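Skodley publishes practice note on small-item packing tests for robot arms

28 December 2024

Skodley has released a practice note for labs and integrators that test robot arms on small-item packing, meaning tasks in which a gripper opens a case, places or removes an object and closes the lid. The note runs to 45 pages and replaces a short checklist that had been in use at its member sites. It sets rules for how the work surface is prepared, how a trial is scored and what has to be written down when a person steps in.

The drafting group was led by Youssra Chraibi, with Gordon Chan responsible for the sections on scoring. Test work was carried out at Lostdale and Stundulow, where the two sites ran the same tasks under the old checklist and then under the draft rules. In all, 2,621 trials were logged, of which 924 used the draft rules.

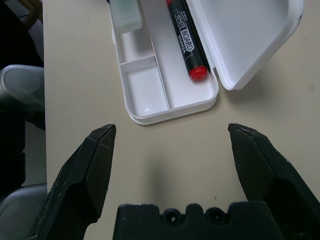 Section 2 deals with the starting state. An operator must record whether the lid is open or closed, which compartment holds each item and which way each item points. Under the old checklist it was enough to write "case on table." Chraibi said the sites had been reporting success rates for what were, in effect, different tasks. The note now requires a reference photo at the start of every series and again after any change of item, and it asks that the wrist camera be left at the same exposure setting throughout.

Cases are to be placed at a stated angle to the edge of the table. A series may use a fixed angle or a varied one, but the two may not be pooled in a single figure.
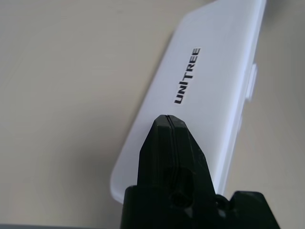

Closed gripper fingers at the rounded end of a white case marked UNITREE.

Section 3 covers contact. Fingers may touch the case body at any time. Pressing on the lid is allowed only in the closing step, and a lid that springs back counts as a failed close even when the item inside is correctly placed. Partial credit is gone - a trial is scored pass or fail, and the reason for a fail is picked from a list of 13 codes.

Where a case is used for more than one item, each item is scored as a separate step.

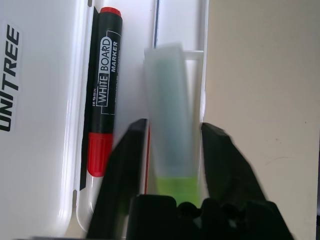
Item choice is handled in an annex. Test sets should mix opaque and translucent items, as depth sensing tends to perform worse on the latter. Each set must also include at least one item with a high-contrast marking that can serve as a check on orientation. A whiteboard marker with a red cap and a red band on its barrel meets that requirement; a frosted tube with a lime-green band near one end is acceptable as the translucent item. Plain items of a single color may be used as extras but do not count toward the minimum set.

The annex further states that items lying in neighboring compartments must be listed even when the robot is to handle only one of them. Disturbing a neighboring item is a fail under its own code.

Section 5, on intervention, drew the most comment during review. Any hand inside the marked work area ends the trial, including a hand that only straightens the case. Software resets are permitted between trials and must be logged with the time and the name of the operator.
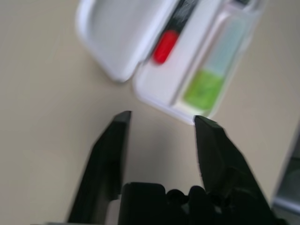

Brittany Penner argued in a written response that the intervention rule is too strict for sites with one operator per cell, and asked for a grace period in which the case can be straightened before the arm has moved. She also wrote that pass-or-fail scoring "throws away most of what we learn from a near miss." The drafting group kept both rules but added an optional remarks field to the log sheet.

Wegener, which took part in the review, will apply the note to its own acceptance tests from February. Sites that hold results under the old checklist may continue to cite them, provided the version is named next to each figure. Comments on the text go to Blagoje Kolev at Skodley.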